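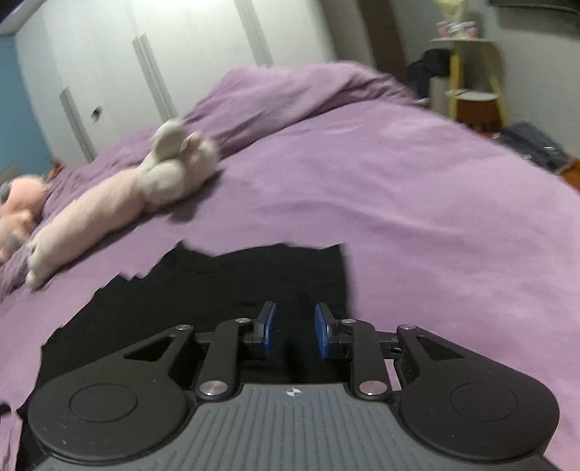
# About Plomenar

Plomenar makes and washes bedding for small hotels, guest houses and holiday rentals. We started in Nustumach with one sewing room and a rented laundry. Today we look after 100 properties and keep 3,000 duvet covers in stock.

## What we do

We sew plain and dyed covers, sheets and pillowcases in our own workroom. Customers can buy their linen outright or rent it by the month. Rented linen is picked up, washed, mended if needed and brought back on a fixed route.

Pieces that are too worn to mend go to Grurier, a local firm that cuts them into cleaning cloths.

## Where we work

The workroom and the laundry are both on Pascual Street. We moved there in August 2021, when the old building became too small for the dryers. The new laundry can handle 2,000 pieces a day. Vans run 4 routes, and the coast route stops for the winter at the end of November.

## Ordering

New customers usually start with a sample set in one bed size. Color cards are free and can be mailed or picked up at the front desk. Custom sizes take longer, so please send mattress measurements with your first order, including the depth.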